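3.2 Brackets, boards and floor surface

The shelving units surveyed in the second phase were of the open type sold for utility rooms and storerooms: uprights, boards, and a molded plastic bracket at each point of support. The bracket carries the board from below and is held by friction or by a single screw, depending on the age of the unit. All the units at the Bretley site had been bought secondhand and arrived without instructions, so the order of assembly was worked out on the floor before any part was raised to its final height. The same procedure was later used at Heffernan, where the units were newer and the screw-fixed version was more common.

Before assembly, the parts were laid out on the floor in groups. Boards were placed first, then the brackets belonging to each board were set down next to it. This arrangement was chosen after a trial at Brerkiron, in which the brackets had been kept together in a box. In that trial, left-hand and right-hand brackets were often confused. The two forms differ only in the side on which the long leg falls, and the difference is hard to judge when the part is held at an unfamiliar angle. A bracket lying against its own board can be compared with the board directly.

The brackets have a flat plate and an arm that turns through a corner into a long leg (Figure 4). The inner corner between the arm and the plate is rounded. Sharp inner corners are a known starting point for cracks in molded parts, and in an earlier set of brackets, withdrawn before the present study, most of the breakage had begun there. The outer corner of the arm is beveled. We attach no structural meaning to the bevel, but it proved useful in sorting, as it could be found by touch.

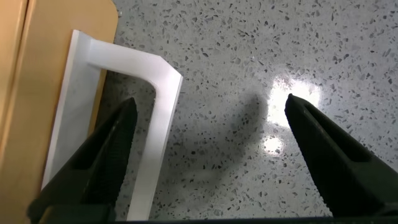
Figure 4. White plastic bracket on the floor beside a tan wooden board.

Two features of the layout affected how easily parts could be picked up again. The first was contact between the bracket and the board. When the plate leaned on the edge of a board, the bracket stayed where it was put, but access from the board side was lost and the part had to be taken by the leg. When the bracket was placed clear of the board, it could be taken from either side, although it was also more likely to be pushed out of position when a neighboring part was moved. We did not find a spacing that removed both problems. In practice, assemblers placed the brackets in contact and accepted the restriction.

The second feature was the floor itself. Speckled gray flooring is widely used in rooms of this kind as it hides wear and dirt. It hides small hardware equally well. Screws and spacer washers dropped during layout were slow to recover, and 18 of them were still missing when the Bretley units had been completed. The white brackets gave no such trouble. Their shadows were sometimes taken for gaps or marks in the floor under strong side light, but this did not lead to any errors in assembly. For later sessions, the loose hardware was kept in a shallow tray - a plain measure, and one that should have been in place from the start.

Board condition was recorded separately. Boards with swollen or chipped edges were set aside, as a damaged edge does not seat evenly on the arm and the load is then carried by a small area near the corner. Boards with surface scratches only were accepted. In total, around 170 boards were checked across the sites, and the criteria for rejection were those of the Pedum handling notes in their November revision. Where the notes gave no guidance, mainly on stained boards, the decision was made by Colm Ó Súilleabháin, who had supervised the Brerkiron trial.

Disputed cases were few. They concerned boards that had been trimmed by a previous owner and no longer reached the full depth of the arm. These were used on the lowest level of each unit, where the load was light and the drop to the floor was small. Load results for trimmed boards are reported together with those for full-depth boards in Section 4, and are marked separately in the tables.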